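Budgeting for a second gripper, or spend it on spares?

Asked by Trygve Tveit, Apr 14, 2025

We have one arm on a cleanup task: pick up a tipped paper cup, then wipe the spill with a microfiber cloth. Parallel jaws, two fingers. I have $913 left and it has to be committed by June. 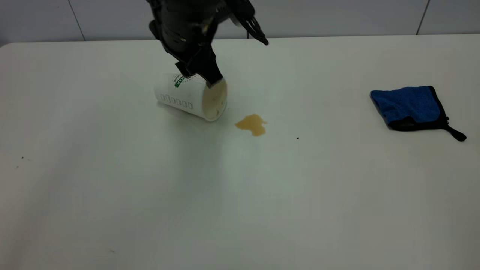

Options are a used Stidance gripper or spare fingers and pads for the current one. Cups deform if the force is set too high. The cloth needs more force than the cup. Does a second gripper make sense?

2 answers

Shiela Talavera
No. Swapping grippers mid-task means a tool changer, and that is not in your number. Set force per object in software. Buy finger pads, 10 pairs, and keep the rest for cables. Also budget for cloths and cups. We spent $102 on those in the first month and had no line for it.

norine_b
depends on the arm. what payload? I'd get the used one if it comes with the mount plate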